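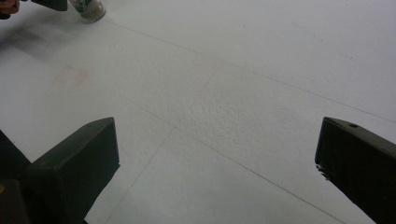 The white table: cleaning, jars, and the bumpy bit

Kindville Makers news, March 3, 2024

Quick one as I'm meant to be doing the kiln rota as well. Several of you have asked what's going on with the big white table in the back studio, whether it's being replaced, whether you can still cut on it, who spilt what. So, all in one place.

It's staying. We had a price from Erraji for a new top, cut to size and fitted, and it came to 400 before they'd even taken the old one away. We've got better things to do with 400. Extractor fan for one. So we clean what we have and try to be a bit nicer to it.

Marks first. There's the pale pinkish blotch, which I know has upset people. I've had a go with washing up liquid and warm water, then bicarb paste left on over lunch. Fainter I think? Essam says no difference whatsoever. Please don't go at it with bleach or a scourer, the last person who scoured something in there left it worse. If you know what pink thing it might be (ink, beetroot dye, somebody's nail varnish) do tell me, no telling off, I just want to know what to put on it.

The tiny dark specks over to one side could be dust or could be pinpricks, hard to say until it's had a proper wipe. If they wipe off, lovely. If they're pinholes then can everyone please use the cork boards for pinning out patterns. They live behind the door. They have always lived behind the door.

Thin lines. People keep asking if these are joins or if somebody has been ruling straight onto the surface. Bit of both possibly, I haven't been over them with a rubber yet. If you do need to mark out, tape some lining paper down first and draw on that, there's a whole roll under the sink. And don't use the lines as a guide for squaring up fabric!! Shoshana did this in January with a set of curtains for her sister and they're now in two different lenghts. There's a proper metal square in the top drawer.

The bumpy patch in the middle. Yes, we know. No, it doesn't sand out, or anyway please don't try, as we don't want grit all over the felting people. It's fine for gluing, sorting, wrapping, most things. Not good for writing on or for rolling out clay, you'll get the texture coming through on the back. Nesma says she quite likes it on the back of a dish and has been doing it on purpose. Up to you. For anything needing a flat surface, move along to a smoother part or put a board down.

Jars. Small glass ones keep getting left standing on the table at the end of sessions. I do understand, you put your beads in one or a bit of glaze, the phone goes, you're off. But the next group can't tell whether it's rubbish or somebody's precious mixture and so nobody dares tip it out. From now on:

Label it (name and what's in it, pencil on masking tape is plenty).
Lid on if it has a lid.
On the shelf by the window, not the table.
No label, it goes in the sink at closing.

Rachid has very kindly brought in a crate of clean jars with lids, so help yourselves, and bring them back rinsed.

Cleaning session. Rachid and Nesma Benmoussa are doing the table properly on the first free evening after the printmaking course ends, 4 of us signed up so far and more hands welcome. Whole top wiped down, dried, edges done, then the drawers if there's any puff left. Bring an old cotton t-shirt for rags, ours have all gone stiff. Tea supplied. Biscuits if Driss remembers, he's been asked twice.

Everyday wiping, for those who've joined since Christmas and never got the talk. Damp cloth, not soaking. Dry it after. Crumbs and threads into the bin and not onto the floor. Glue, let it go rubbery and roll it off with your thumb. Paint, get it while it's wet. Hot glue guns stand on the tile. Mugs on the side please, I've seen some rings.

Money bit. The fund for the back studio stands at 1,000, we need 2,000 to do the fan and the lights together and it's much cheaper to do them together as it's the same electrician. Table top comes after that, maybe next year, maybe the one after. Driss Bouzid has the tin and the book if you'd like to put something in.

Also someone has left a very nice pair of pinking shears on the draining board. Orange handles. They're in the office with Essam Ramadan, describe them to him and they're yours. (I realise I've just described them. Tell him something else about them.)

Kiln rota will come round seperately, hopefully tonight. Anyone wanting the glaze slot in the mornings let me know before it goes out as it's filling up, and the Workent lot have asked for two evenings so it'll be tight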